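3. Materials and Methods

3.1 Study sites

The survey was carried out in two towns, Uston and Draltness, which share a water supplier and a waste contractor but differ in how residents get their drinks away from home. Uston has a compact center with many takeout counters. Draltness is more spread out, and most of its cafes are attached to workplaces or schools. Both towns collect mixed recycling from the curb, and neither accepted paper cups in that stream during the study period.

Households were drawn from the billing register of the water supplier. We sent 400 invitations, split evenly between the towns, and followed each with one reminder. Addresses with no registered resident were removed before the draw. Student housing was kept in, although it is billed as a single account per building, and in those cases the invitation went to one apartment picked by lot. Of the households invited, 83 returned a complete diary and were kept for analysis. Incomplete diaries were not used, even where only the last few entries were missing.

3.2 Cup categories

Earlier surveys of household drinkware have tended to sort cups by material alone. This works poorly for our purpose, as the same material can be thrown out after one drink or kept in a cupboard for years. We sorted cups first by how the household expected to use them and then by material. The first level has 2 classes, single-use and repeat-use. The second level records the main material as the respondent understood it: paper, plastic, glass, ceramic, metal or other.

Respondents were told to judge a cup by what they planned to do with it at the time of the first drink. A paper cup that was rinsed and used again the next day therefore stayed in the single-use class, with the second use written in the notes column. Thin plastic party cups were the hardest items to place. In the pilot, held in September, several households put them in both classes on different days. We left the decision with the household and added a check box to the diary so that these entries could be found later.

Paper cups and plastic cups make up most of the discussion in Section 4, and the two are often present in the same room at the same time (Figure 1).
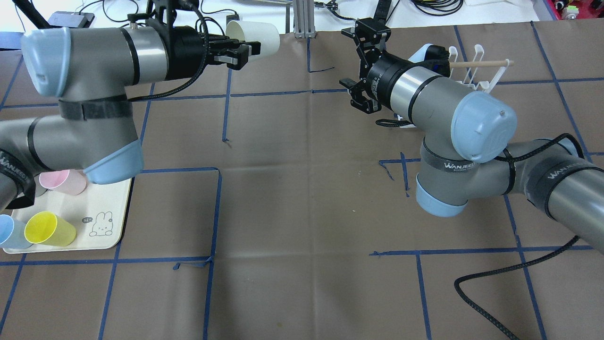

Figure 1. Paper and plastic cups. The plastic cups are pink, yellow and light blue.

Color was not part of the classification, but respondents could write it in if it helped them tell one cup from another. Many did so, most often for children's cups, where each child in the home had a color of their own. These notes turned out to be useful when checking for double entries.

3.3 Diary procedure

Each household kept a paper diary, supplied by us with a return envelope. One line was filled in for every cold or hot drink taken from a cup, at home or elsewhere. The line asked for the place, the type of drink, the class and material of the cup, and what was done with the cup afterward. The last item had five options: washed, rinsed, left for someone else to deal with, put in the trash, or put in recycling. Drinks taken straight from a bottle or can were left out.

One adult was asked to act as the main writer. Children under school age were covered by this person, while older children could fill in their own lines. The diary was available in English and Vietnamese. The Vietnamese version was prepared by the translation office Kiều and tested with four households in Draltness before printing. Small changes were made to the wording for "rinsed," which testers had read as a full wash.

Diaries were typed into the Prumis form package by two coders working separately. Where the coders disagreed, the original page was pulled and read again by both. Most disagreements came from handwriting – the words "paper" and "plastic" were sometimes shortened to a single letter, which gives no help at all. If the letter could not be settled from the rest of the page, the material was coded as unknown.

3.4 Washing and storage questions

At the end of the diary, 3 short questions asked how repeat-use cups were washed, where they were kept, and when one had last been thrown away. Answers to the third question were open. We grouped them by stated cause, using cracks, stains, smell, loss of a matching lid, and lack of space as headings. An answer could fall under more than one heading.

We did not inspect any cups ourselves. The results on wear and damage therefore rest on what the households told us, and a stain that bothers one person may go unremarked by another. The same limit applies to the counts of rinsed cups, which are likely to be low. People who rinse a cup at the sink in passing do not always think of it as something to write down.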